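Zultesen Onboard Guide, Section 4: Ordering Drinks and Snacks From Your Seat

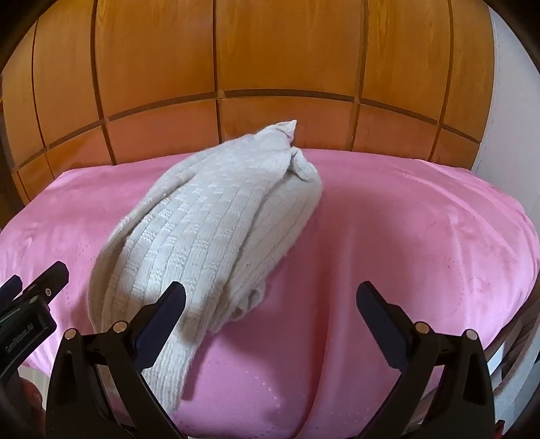
Fig. 4-1. Paneled wooden headboard.

You have boarded, you have stowed your bag above somebody else's head, and you would like a beer. Section 4 covers the Zultesen seat ordering app on all Starnska Air flights. If your flight is shorter than 45 minutes, skip to Section 5, Managing Expectations.

4.1 Before you start

You will need:
- a phone or tablet with the Zultesen app, version 11 or later
- your seat number, which is printed on your boarding pass and also on the seat
- a payment card saved in the app before takeoff

Note: The app works over the cabin network, which is free. The cabin network does not connect to the internet, which is extra. Passengers confuse the two on every flight and then explain the difference to the crew.

4.2 Connecting

1. Switch your device to airplane mode. Yes, you.
2. Turn Wi-Fi back on and choose STARNSKA-CABIN. Ignore STARNSKA-CREW. It has a password, and the password is not "crew."
3. Open the app and tap Find My Flight. If the app offers you a different flight, close it and try again. If it keeps offering you a different flight, check your boarding pass.
4. Enter your row and seat letter, then tap Confirm.

Caution: Orders go to the seat you enter, and so does the food. If you swap seats with someone, change it under Settings > My Seat. Crew will not chase a cheese plate through the cabin.

4.3 Placing an order

1. Tap Menu. Items in gray are sold out. Tapping them harder does not restock the cart.
2. Choose a category. Craft beers from the Lo Presti brewery are under Cold Drinks. Coffee is under Hot Drinks, although it has been described in other ways.
3. Tap an item to add it to your tray. Each order can hold up to 12 items.
4. For alcoholic drinks, tap Show ID. A crew member will check your ID when the order arrives. A photo of your ID is not your ID.
5. Tap Send. The tray icon turns green when the galley accepts the order.

Note: Prices include tax. The Prastholm Tasting Box (four cheeses, crackers, one small and very determined fig) must be ordered in advance through the website and does not appear in the onboard menu.

4.4 Changing or canceling

You can cancel an order until the tray icon turns green. After that, press the call button and be charming.

Orders are paused during taxi, takeoff, landing and turbulence. Anything the galley has not accepted is held in line and picked up again when the seat belt sign goes off. Do not send it again. You will get two.

4.5 Error messages

Error 13: Card declined. Choose another card under Payment. Cash is not accepted, including exact change.

Error 399: Seat already in use. Another passenger has entered your seat number. Check yours first. If you are right, tap This Is My Seat and the crew will sort it out in person.

"Galley busy": The galley is busy. Wait five minutes before sending again.

4.6 Receipts

Receipts are emailed once your device is back online. If yours has not arrived after a day, look in your spam folder, then go to My Trips > Past Flights and tap Resend. Receipts are kept there for a year.

Section last revised Jul 1, 2026. Menus change again in October.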